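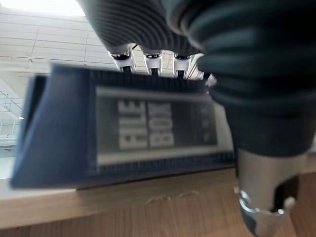

2 January 2018

First proper day of the year and I spent all of it on the family papers, and I loved every minute! Dima Geagea came over from Maltside with a bag of oranges and her grandmother's letters (80 of them, tied up with kitchen string), and we had the kettle going from breakfast on.

The plan was to sort by year. That lasted until the second letter, when we found out that Great-aunt Widad almost never dated anything. She was Widad Awwad before she married, and she signs that way in all the early ones, with a huge looping W that takes up half the line. So now we go by signature, and by who has been born yet, and by the price of flour, which she complains about constantly. I had no idea flour could be so useful.

Best find of the day: the whole story of the shop in Noltham, told in bits over what must be a couple of years. Imad Najjar put up half the money and then wanted to sell only lamps. Lamps! Widad wanted cloth and buttons. They ended up selling both, and she writes that a lady came in for a yard of ribbon and left with a lamp "the size of a goat." I laughed so hard I had to put the page down.

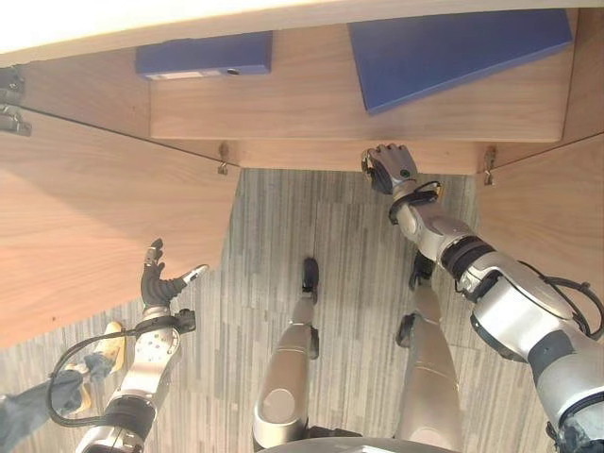 After lunch we started on the Qudah side, which is harder going. The handwriting is tiny and Munther Dabbas wrote right up the margins when he ran out of paper. Dima reads him much faster than I do. She read out loud and I typed, and we got through two long ones before the light went. He was homesick, I think, though he mostly writes about his knees and a neighbor's rooster.

Called Anas Boutros in the evening to ask about the picnic he always talks about. He remembers the rooster too! He was six. He thinks it was September and that everybody got sunburned, and he's going to look for his mother's recipe for the sesame bread.

Still to do: buy more folders, write to the cousins, find out who "little M." is. She's in at least four letters and she seems to be in trouble in all of them. Dima is coming back next week and says she'll bring the postcards.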